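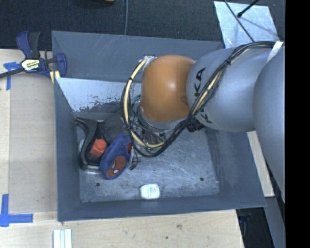

4. Setting up your first bin pick

I've done this setup 14 times now with the Flavow picking kit, so trust me, take it slowly the first time!

1. Clamp the bin to the table before you power anything up. A bar clamp on a corner does the job (mine slid on me in December and I lost a whole afternoon).

2. Mark your bin's position with tape. If it ever gets bumped, you can put it right back.

3. Dress the cables along the arm and tie the air hose every so often. Leave a generous loop at the wrist – it needs slack to turn.

4. Open Zindico, choose New Bin, and jog the gripper down until it sits 50 mm above the floor. Press Save Floor.

5. Drop in a few mixed items, big and small, shiny and dull. Run the test at low speed.

Note: If you get error 428, the wrist loop is pulling. Loosen one tie and run it again.

Caution: Keep your hands out of the bin whenever the arm is live, even if it looks parked. Raquel Brandão at Valler taught me to hit the stop button first, every single time, and I still do.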